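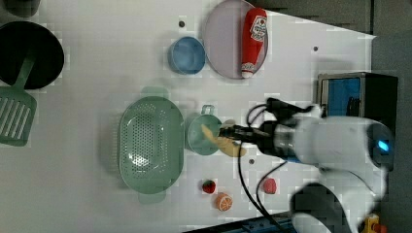 Fig. 4. Play kitchen pieces on the table: pan, colander, saucepan, plate, bowl and play food.

Section 3: Setting out the play kitchen

Okay, the table is up and the legs are locked, so now we get to the fun part! I've set up the Zomo play kitchen more often than I'd like to admit (two kids, one cousin who visits all of March), and this is the order I've settled on.

1. Wipe the tabletop with a damp cloth and let it dry. Mine is white and shows every fingerprint, so I do the underside of the rim too while I'm down there.

2. Run a finger around the small holes in the top. Crumbs love them. A dry toothbrush gets them clean.

3. Put the big things down first. I start with the black frying pan in a corner, then the mint-green colander in the middle, with the little saucepan in the matching color right beside it.

4. Lay the slotted spatula flat near the pan, where small hands will look for it.

5. Add the plate and the blue bowl. Leave enough space between them for an elbow!

6. Food goes out last. The ketchup bottle can lie across the plate and the banana fits in the saucepan, at least partly (it sticks out over the rim, and my kids think that's how bananas are cooked).

Note: If your set came in the Trodurgate box, the lid card lists the pieces by part number. The banana is 623 and the ketchup is 91. Bhupendra Chaudhary at the Sodby shop looks up spares by those numbers, so please keep the card. I threw mine out the first time and had to describe a colander over the phone.

Caution: These are toys. Keep them off the real stove, even for a second, even the frying pan that looks so much like the real thing.

Caution: Don't pull the table by one edge once it's loaded. Clear it first, then move it with someone on the other side.

7. When play is over, put the small pieces in the colander and carry the whole lot to the sink or the bin in one trip. Washing is covered in Section 4, on page 17.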